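News > Local > Council

Pranddale's dark-sky bid short on detail

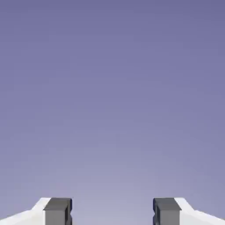
Pranddale council wants the town listed as a dark-sky destination by next winter, and it is prepared to spend $70,000 of ratepayers' money to get there. What the money buys is harder to pin down.

The plan, tabled on Monday night, would swap 325 streetlights for shielded fittings and put up signs on the highway. A consultant's report from Skodamik forecasts 3,000 extra overnight visitors a year. The report runs to five pages and doesn't say where the figure came from.

Councillor Nest Rowlands asked for the working and was told it was "based on comparable centres". She asked which ones. The question was taken on notice.

"We heard the same thing about the heritage trail, and the brochures are still in boxes at the library," Rowlands said.

Mayor Hartmut Eichhorn said the town had a natural asset and would be mad to ignore it. He expects motels to fill on weeknights.

Na-rae Oh runs one of them. She said her guests were mostly truck drivers, who liked the car park well lit.

The report also leaves out the floodlights at the Bikura grain terminal, which run all night through harvest and aren't the council's to switch off. Bikura has not been approached.

Submissions close at the end of June.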